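Play Kitchen Kit: sizes, colours and getting it all back in the box
Project report, Design and Make module 2
Prinbridge College, Pevmont building
March 25, 2025
Word limit 3,000 (this is well under, see note at end)

1. What the project was

Brief said choose an everyday set of objects and improve how it is stored, used or put away. I picked a play kitchen set. Mostly because the department already has one in the Pevmont store and it's a mess every time it comes out. Cups, plates, pans, toy food, all from different sets bought at different times. No box that fits. At the start of term it was living in two carrier bags and a crate with a split side.

So the question I wrote on my first sheet was: can one box hold the lot, and can someone who has never seen it before put it away right first time?

Second question came later, about colour. More on that in section 4. It ended up being the bit I liked best.

2. What's in the set

Did an inventory in week one. Not giving the whole list, it's in my sketchbook pages 4 to 7, but in groups it goes like this.

Crockery. A very big flat plate in a pale purple, smaller plates in greys, a green mug sort of thing with a short handle, a little blue bowl. Sizes don't match each other at all. The big plate is the problem piece, everything else could go in a much smaller box if it wasn't for that plate.

Pans and tools. Black frying pan, a spatula with a slotted head, a green colander with two handles. Spatula is long and awkward. It lies across things and sticks out.

Food. Bananas in a bunch, strawberries, half an orange, some other red fruit. Food is the part that goes missing, it rolls or falls down behind. A strawberry is tiny next to the plate.

Bottles and cans. Ketchup bottle, a red drinks can, that sort of thing. They're long thin shapes and want to lie down, so treat them as rolling objects even though they have a flat end.

Big thing. The toaster oven. Not going in any box of mine. I left it out of the storage part and only thought about it for table layout, becuase it takes up one whole side and everyone works around it.

Whole box packed came to 1,320 g on the kitchen scales, toaster oven not included. Light enough for one person. Good.

3. The box

Three attempts.

First one. Corrugated card, one big space, no dividers. I thought the weight of the plate would hold the rest down if it went in last. It doesn't. Food slides to one corner and the colander jams against the side so the lid won't shut. Took nine minutes to make and should have taken nine minutes to give up on, instead I spent an afternoon adding flaps.

Second one, called Geum in my sketchbook (named after the plant, the net looks like a flower when it's flat). Folds up from one sheet with five petals. Each petal makes a pocket. Looks really good flat. Looks good half folded too. Once it's loaded the petals push outwards and you need an elastic band round the whole thing. Tutor feedback was that a box you have to hug isn't a box. Fair. I kept the idea of opening flat though, because you can see every piece at once and see what's gone missing.

Third one is the final. Shallow tray, 463 mm on the long side, with a slot down one edge that the big plate stands up in. That was the breakthrough, standing it on edge. Once it's on edge the base is free. Base is divided into:

a long channel for the spatula, with the bottle and can at the end of it
a square bay for mug and bowl, bowl goes inside the mug's space upside down
a wide bay for frying pan with colander on top
a lidded pot for food

Food pot has a lid because of the strawberries. Tried it with no lid, tipped the tray once, found one under the radiator.

The tray was made to slide into an Erkell shelf unit as that's what the Pevmont store has got. Erkell shelves are slightly narrower at the back than the front which I found out after gluing. Sanded it. Runs ok now, catches a bit on the left.

4. Colour

Hadn't planned this section. When everything is put out on the white table you notice the crockery is nearly all pale or greyed down: mauve, pale green, light blue, grey. The food is red and yellow and orange. So the food jumps out and the crockery goes quiet. Don't know if the people who made the sets meant that, they're different sets so probably not.

For tidying up this is useful. You collect the bright stuff first without being told to. I watched five people from my year put the set away and all of them went for the fruit first. I hadn't said anything about order. Four out of five left the blue bowl till nearly last, one of them missed it completely and closed up the tray.

So I changed the labels. First version had words on each bay (PAN, CUPS, TOOLS etc). Second version has just a painted patch in the colour of the thing that goes there. Pale green patch, blue patch, black patch. Food pot lid is red. People were quicker with patches than words, my fastest tidy time with words was 2 min 10 and with patches 1 min 25. Small test, five people, and they'd already done it once with words so they had practise. I should have swapped the order for half of them. Didn't think of it.

One thing that doesn't work with the colour patches: red. The can is red, the ketchup bottle is red and the strawberries are red. Two people put the can in the food pot, or tried to, lid wouldn't close. Ended up painting the end of the tool channel with a red stripe and leaving the pot lid plain with a banana drawn on it. Banana drawing is not great but everyone understood it.

5. On the table

Table is white and 1,000 mm on the short side. You'd think that's plenty. With the oven at one end there's less than you expect and the big plate eats the middle. Tried some rules for setting out:

Plate at the far side, not the middle.
Things with handles: handle pointing to whoever is using it.
Long things lie inside other things if possible. The ketchup bottle sits nicely lengthways in the colander. The can goes along the grey plate in the same way and it stays put there.
Pan near a side, so the spatula handle can rest in it. The head then hangs over the table edge, which I was marked down for at the interim review as a knock hazard. Point taken, it should be turned round.
Small food near something big so you don't lose it.

Last one matters most. A strawberry on its own on a white table looks fine for photos but in use it gets swept off with a sleeve. Next to the mug or bowl people see it.

Also noticed nobody's layout lined up with the table edges. I kept straightening things and they kept getting moved. Gave up, it's a kitchen.

Small dark holes in the table top were a nuisance to begin with, bits of food sat over them at a slant. I thought about a cloth but a cloth slides. Left it.

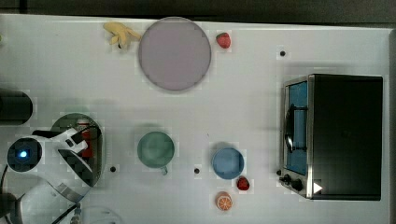
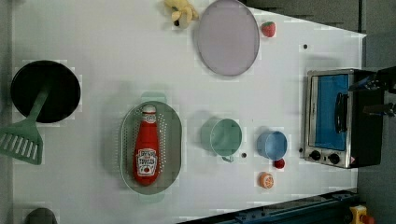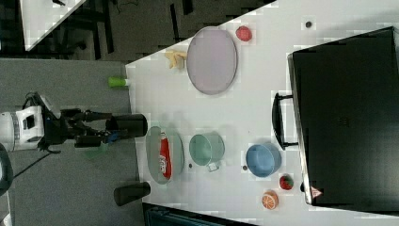
Figs 3 to 5. Food and kitchen pieces laid out on the white table.

Fig 3 has the oven on the right and the mug and bowl down near the front, strawberry and orange slice just below the bowl. Fig 4 is the one with the bottle in the colander and the spatula over the edge (see above, yes). In Fig 5 the can is on its plate. I think Fig 4 is the fullest and the one that feels most like somebody's about to cook. Fig 3 is easier to work at.

6. What I'd change

Slot for the big plate should be lined. It scrapes going in and the rim will mark after a while.

Channel for the spatula is 10 mm too short so it goes in on a tilt. I measured the handle and forgot the head. Classic.

Would test with children, obviously, the set is for children. Couldn't get that arranged in the time, needs a form and the form needs another form. There might be a chance in June when the Pevmont building has its open afternoon.

Food pot could be see through.

More than five testers, and mix up the order (see section 4).

I'd also like to do something about the toaster oven, even just a mat with its outline on so it always goes in the same place. Everything else on the table gets set out from it really so if it moves, all the rules in section 5 go wrong.

7. Materials used

Grey board, 2 mm. Corrugated card from the bins behind the workshop. PVA. Sample pots of emulsion for the patches, mixed the pale green myself from a darker one and white. Red stripe is nail varnish, which chips, don't use it. Elastic band (Geum version only).

8. Notes

Sketchbook handed in separately, pages 12 and 13 are stuck together with glue but there's nothing on them. Figs 1 and 2 are the net drawings and are in the sketchbook too, not here. Tray is on the second shelf down of the Erkell unit nearest the window, pull from the right hand side or it catches.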